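Fridge notebook, September, starting at 9:40 in the morning
Approach phase: seam, upper door, right arm

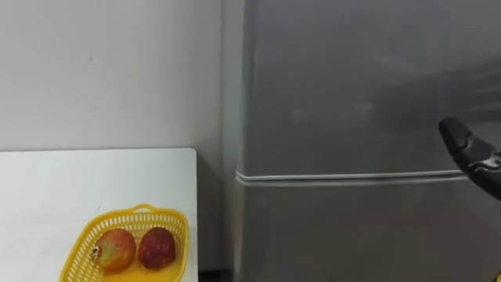 Why not let the policy look at the seam and stop feeding it a plane fit at all? Gadton wrote that in the margin of yesterday's page, and I've been chewing on it ever since, because it's a fair question and I'm not sure I have a proper answer. My short reply is that I'd like the plane fit to stay for a while longer, mostly so that when the approach goes wrong we have one number to be angry at. My long reply is most of what follows, so get yourself a coffee.

The trouble with this refrigerator is the finish. Brushed metal looks so cooperative from across the room, and then you ask the depth stream for it and you get a door that bulges in the middle. The blurry reflection on the upper door is the worst of it. The stereo matcher locks on to the reflected shapes and puts them somewhere behind the door, which pulls the fitted plane backward, and then the planner believes it has space in front of the gripper that it doesn't have. I caught this first thing by plotting the residuals over the upper door, and there was a big friendly lump right where the reflection sits. The side panel is lighter and behaves much better. So does the wall, plain as it is, which surprised me, though there's a tiny dark speck on it and I'd love to believe the matcher is hanging on to that for dear life.

What I changed in the perception node this morning:

Masked the center of the upper door before the plane fit, using the old segmentation from the Flimora branch. It's a bit generous at the edges but good enough.

Fit the door plane from the strip just above the seam and the area near the left edge only.

Made the seam its own detection. It's pale against gray, so a plain gradient search finds it nicely, and it gives us a height reference that doesn't depend on depth at all. The curve at the left end, where the front meets the side, was fooling the line fit into tilting, so I now throw away the last bit of it.

Raised the inlier threshold, looked at it, felt ashamed, and put it back.

With those in, I replayed 257 logged frames through the node with the arm out of the loop. The plane held steady in nearly all of them. The bad stretch was 6 frames in a row where the gripper itself covers the right part of the seam, and the fit jumps toward us because the dark housing leaks into the strip. I know, I know, we have a self-filter for exactly this. It turns out to be padded too tightly around the tip, and whoever set it (me, in the spring) had tuned it on a different gripper cover. I've widened the padding and left a note in the config so I don't do it to us again.

Now the planning side. The pregrasp pose puts the tip just above seam height, pointed at the upper door, and from there the controller switches over to the slow guarded move. I had the switch tied to estimated distance from the plane, which meant the lump in the depth was also deciding when to slow down. You can imagine. For now the switch happens at the pregrasp pose itself, no matter what the plane says, and the plane only sets the direction of travel. It's slower, and the last part of the approach feels like waiting for a kettle, but I'd take that over a dent in the door.

I ran five approaches on the arm after lunch. Four stopped on the force threshold as they should. The fifth timed out in the guarded move without registering contact, and I haven't looked at the wrench log yet, so I won't guess in writing.

The collision scene needs some love too. The white table comes in fine as a box, but the yellow basket on it gets turned into confetti: the open lattice sides come through as a cloud of little floating bits, and the planner swings the elbow wide to avoid them. I swapped in a solid box hull for anything the detector calls a basket. The fruit inside is swallowed by the hull, and that's all right until we get to the put-away task, when it will stop being all right very suddenly. Fladon has a container model with an open top that we could borrow, if somebody can get it to build against our message versions.

Back to the margin note, then. Gadton, I do think the learned approach gets there in the end, and the seam detector could be its first input. Let me get the guarded move boring first, and please leave the plane fit running beside it so we can compare.

Still open at 5:

Wrench log for the fifth run.

Rerun the replay with the wider self-filter padding.

Ask Benítez whether the depth exposure can be locked from our launch file or only from theirs.

Branch is pushed, tests pass except the flaky transform one.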